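4. Setting up a match in Vetier Club Scorer

Before the first match of the season you must create your team list. Please do this at home, where the internet connection is good. At the ground the phone signal is often too weak for the first download.

4.1 Adding the players

1. Open the Squad tab and press New Team.
2. Type the team name as it is written in your league registration.
3. Enter the players one by one, with shirt number and position. A squad can have up to 30 players.
4. Mark the goalkeeper with the glove symbol. Without a goalkeeper the match will not start.

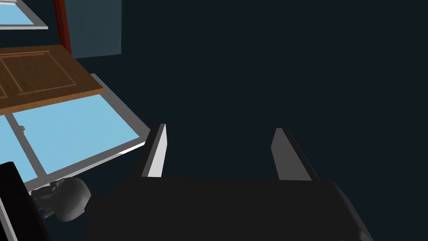
5. Choose the 7 substitutes for the bench. You can still change them until kick-off.
6. Press Save and wait until the grey bar has disappeared.

Note: Two players of the same team cannot have the same number. The program colours the second one red and keeps it out of the list.

4.2 Match colours

1. Select the home colour and the away colour.
2. If both teams wear similar colours, tick Use Alternate. It changes only the display and not your saved colours.

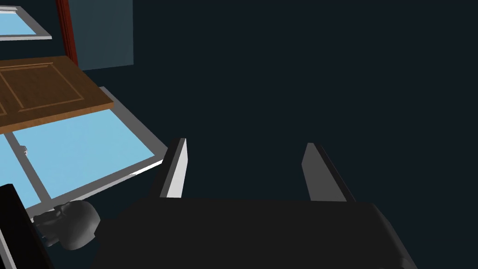 4.3 Starting the clock

1. Check that all 22 players are shown on the field plan.
2. Press Kick-off when the referee whistles.
3. At half-time press Pause. Do not press End.

Caution: End closes the match and sends the score to the league. After this only the league administrator can open it again.

If the clock stops by itself, error 1493 is shown. Close the program, open it again and choose Resume Match. The goals and cards you entered are kept.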